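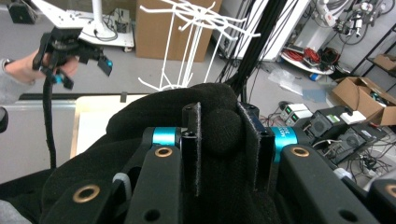

A reviewer at Gindus wrote back that the old card read like a promise, and asked which of its rules anyone had ever checked. Fair question. The rewrite below tries to answer it, and where the answer is "none", it says so.

Wenach Handheld Set, data card
Revised April 6, 2019

What is in it

3849 episodes recorded with hand-held grippers on soft items, mostly black or dark ones. Of these, 384 are held back for testing. We picked dark fabric because it is hard to see against a dark gripper, and most published sets avoid it. Whether that makes the set useful or only annoying is up to you.

Rules for recording

1. One task per episode. If the operator changes their mind halfway, stop and delete.
2. Check the finger screws before each session. Write it in the log.
3. Cables stay behind the operator's elbow. This rule is broken all the time and we have no good fix.
4. No faces, badges or screens with text. Episodes that contain them are dropped whole, never blurred.
5. Failed grasps stay in. A set with no failures tells you very little about grasping.

Rules 1 and 4 are checked by a second reader on every episode. Rule 2 rests on the log, and a log with a tick in every box proves that someone owns a pen. Rules 3 and 5 are not checked.

About the standard

The Rekier checklist asks for "a controlled and representative workspace". We have read that line many times and still can't say what would fail it. Controlled and representative pull in opposite directions – a cleared table is easy to repeat and looks like no shop floor we know. We left the background as it was and claim neither word. If your buyer needs the Rekier label, this set does not carry it.

Labels

Start and end of grasp are marked by hand. Two readers labeled the same 200 episodes in March and disagreed on the end point by more than 4 frames often enough that we would not train a timing model on it. Start points are better.

Known problems

- Gripper width is missing when the tag on a finger is covered by cloth.
- Left and right are swapped in the first Apaza batch. The fix is in swap_hands.py; run it once only, as a second run swaps them back.
- "Soft" was never defined. Foam and fleece share a class.

Please don't cite this card as proof of safe use near people. It covers how the data was recorded and has nothing to say about what a robot trained on it will do.

Corrections go in the issue tracker, with the episode number.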